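# Wanted: one or two people to help build a home robot arm

Hi! I'm putting together a small tabletop robot arm called Dralent, and I've hit the point where another pair of hands (and another brain) would make it a lot more fun. Most of the work so far is in simulation -- I built a furnished room for the arm to practice in, with a window, a wall and a few pieces of furniture, and I run every motion there before I trust the real motors with it.

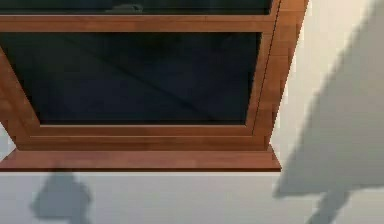

The real half of the project lives on a bench at Skinidel, the shared workshop in Genville. The base and shoulder are bolted together, the elbow works on a good day, and the wrist is still a bag of parts. I've logged more than 100 practice runs in the simulator and I'd like to get to 300 before the wrist goes on, so there's plenty to do even if you never pick up a screwdriver.

I'm looking for somebody who enjoys one of these:

- writing small Python scripts and reading other people's messy ones (mine)
- wiring, crimping and chasing down bad connectors
- modeling household things for the arm to reach around without knocking them over

You don't need a degree or a portfolio. If you've fixed a printer or built a kit you're probably fine, and I'm happy to teach the rest. You do need to be 18 or older, that's a workshop rule.

I'm usually there 4 hours a week, evenings, starting at 6 pm. We'd run through March and then see if we still like each other!

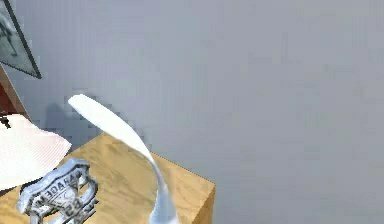

**Is this paid?**

It's unpaid, sorry, but I cover your workshop fees and all the parts, and you keep a copy of every file we make.

To join in, leave a note in the Petrenko tray by the Skinidel front door (that's me, it's the one with all the cable ties in it). Tell me what you last took apart -- and if it went back together.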